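Visit report: Kwan demonstration day, Skiltesance
15 September 2020

Kwan opened its demonstration rooms in Skiltesance to trade visitors for one day. I went for one item on the program, the Jaltberg hand-held gripper kit, which the firm sells for recording manual tasks that are later used to train robot arms. We have been comparing kits of this type since the spring and had only seen this one on paper.

The basic kit costs 2,375 and covers one gripper, a camera mount, a charger and a set of spare pads. A second gripper with its own case brings the price to 3,000. Delivery was quoted for October. The unit on the scale read 806 grams with the battery in and the camera off. Kwan could not give a figure with the camera fitted, and I have asked for one.

Magdalini Nikolaidis ran the technical session. She took a gripper apart on the bench, which needs one hex key and removal of 9 screws, and put it back together while answering questions. Calibration is done against a printed card and took less time than the paperwork at the front desk. The software writes plain files to a folder. There is no viewer for Linux yet.

Two points for our purchasing file. The pads are treated as a wear part and are not covered by the warranty. The trigger spring is stiff for a small hand, and there is no adjustment for it – a softer spring is planned but has no part number.

Gevitz, the distributor, had a separate table with arm-side adapters. Theirs fit two of the three arms in our workshop. For the third we would have to machine a plate, and the drawing they handed out lacks the bolt circle dimension.

Visitors could use the gripper on household items in the last room. Large rounded objects are a fair test of this design, as the pads have to find a hold on a curve. I would have liked to see thin flat parts as well. The linkage felt free of play at the handle, though I had no means of measuring it.
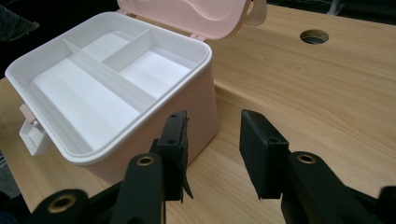
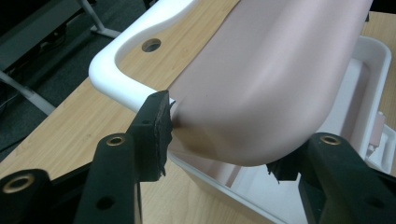 Jaltberg gripper at the wooden table, Skiltesance. First picture: fingers open in front of a pink storage box with a divided white tray. Second: both pads closed on a rounded pink object.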